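Tamunum load times after the 968 patch

flundent62
Since patch 968, area transitions in Tamunum take 62 seconds on my console. Before the patch they were 2. Same save, same drive. Cache rebuild made no difference.

diekmann_port
Known issue with the streaming pool. Turn off high-res textures and reload the save. 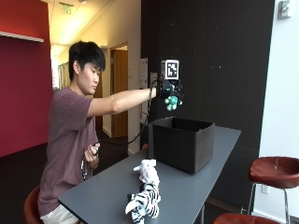

Re: Tamunum load times after the 968 patch

plerndale
I don't think it's textures. I tested with the texture pack uninstalled and the stall is still there - it only goes away on a new save. My guess is the quest log, mine has 381 entries.

diekmann_port
New saves also have fewer streamed areas, so that test doesn't separate the two.

flundent62
Textures off: 62 seconds again. Will try an older save tonight.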